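Task Planning Software Should Be Required to State When It Is Finished

Research groups working on household manipulation have made considerable progress in the past several years. Grasping has improved, perception of clutter has improved, and the time needed to set up a new task has fallen from weeks to days. The software that decides when a task has ended has received far less attention, and it is the view of this author that the field is now paying for that neglect.

At Furolwood, our group maintains a planning library named Tian. Its users write a task as a series of steps, each with a condition for starting and a condition for stopping. In May we reviewed 632 logged runs submitted by partner laboratories. In 197 of them, the stopping condition for the last step was a timer. The arm moved, a set period passed, and the run was recorded as a success. No check was made of the state of the objects involved.

This practice is understandable. A timer is easy to write and never raises an error. A check on the state of the world requires a perception module, and perception modules fail in ways that are tedious to trace. A student with a deadline will choose the timer, and reviewers seldom ask. The result is a body of reported success rates that cannot be compared with one another. One laboratory counts a completed motion, while another counts a completed result.

Some colleagues argue that the matter will resolve itself as learned policies replace written plans. Dr. Fuad Belay made this case with some force at the Plaltau workshop, and his argument deserves a fair answer. A learned policy does remove the need to write each step by hand. It does not remove the need to decide whether the job was done. That decision is simply moved into the labels attached to the training data, where it is harder to inspect. If the labels were produced by a timer, the policy has learned from a timer.

Clearing away food is a useful case for study. With a bowl held beside an open bin, a planner must settle several questions before the arm turns the wrist. It must know whether the contents are to be discarded or kept, whether the opening is within reach, and what will count as an empty bowl. 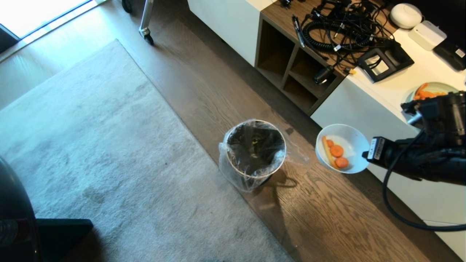
Kilian Eberhard

Carrot slices and a carrot stick in a small white bowl present the last of these questions plainly. A thin stick may rest against the wall of a bowl after everything else has dropped out. A loose bin liner folded over the rim can also catch a piece that the planner has already counted as delivered. A timer would record both cases as complete.

We therefore propose 3 requirements for any planning tool released for shared use. Each task should carry a written end condition that refers to objects and not to elapsed time. Each log should store the evidence on which that condition was judged. Where no judgment could be made, the tool should return "unknown" and the run should be reported as such.

The cost is modest. In our own trials, with the Mikuslow perception package supplying the checks, the added delay was roughly 30 milliseconds per step. The larger cost will be to published success rates, some of which will fall. Laboratories should accept this, and program chairs should make clear in their calls for papers that a lower figure supported by evidence will be preferred to a higher one without it.

Tian will adopt these rules in its next release. Existing task files that end on a timer will continue to load, but their runs will be logged as "unknown" until an end condition is supplied.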